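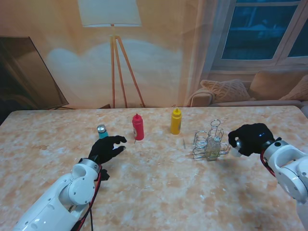
A morning at the Bjarnason open day in Drutthorpe

Posted 1 May 2018

I do not work with robots. I work in the kitchen equipment trade, and I went to Drutthorpe because a customer had a free place and could not go. The bus from Fultden needs nearly two hours and stops at every school on the way, so I arrived after the welcome speech and got only the end of the coffee.

Bjarnason has its rooms on the upper floor of an old printing works. The visitors were divided into groups of 11 and each group had a colored sticker. Ours was green. We started with the table-setting station, and I stayed there so long that I lost my group.

The table-setting station

The task is one that every waiter knows: sauce bottles and shakers must go back to the wire caddy at the end of service. At Bjarnason it is done by two white arms with black hands, five fingers on each. A person guides them by remote control, and the movements are recorded so that the robot can later learn from them. The team calls the program Rulia.

When I came near, the right hand was closed around a small container with a white cap, close to the caddy. One glass shaker with a metal lid was already standing in the wire. The left hand was open above the table, in front of a teal bottle, and the red and the yellow squeeze bottles stood farther along. Two thin little sticks, like toothpicks, lay between the things. In my trade I see caddies every week and I never thought that a ring of wire could be such a difficult target. The ring is narrow, the hand is wide, and the handle in the middle is in the way from almost every side.

Behind the table is a large printed picture of a living room, with a lamp on three wooden legs and a sofa with cushions. A lady in my group wanted to know where the sofa was sold.

Trying it myself

Visitors could try for a few minutes on a practice setup in the next room. You put on gloves with sensors and the robot hands follow yours. My first feeling was that my arms had become too long. I wanted to look at my own fingers, but this does not help at all, you must look at the fingers of the robot. I pushed over a plastic cup, then I pushed over the same cup again, and at the third try I lifted it and was very proud.

The operator beside me explained that a bad attempt is marked and kept apart, and that a slow but clean one is welcome. For one task they like to collect 800 good demonstrations before the first training, and for the caddy they want 1,000. I asked if this is boring. She said the first hour of the day is the best one – after lunch the hands become lazy.

Practical notes

The entrance is from the yard side and not from the main street, where I waited too long at a locked door. Coats can be left on the ground floor. The talk about safety was given only once, and the room was too small for it, so come early if this interests you. Soup and bread were offered at noon, and the soup was good.

The next open day is planned for October. I have already asked for a place, this time in my own name.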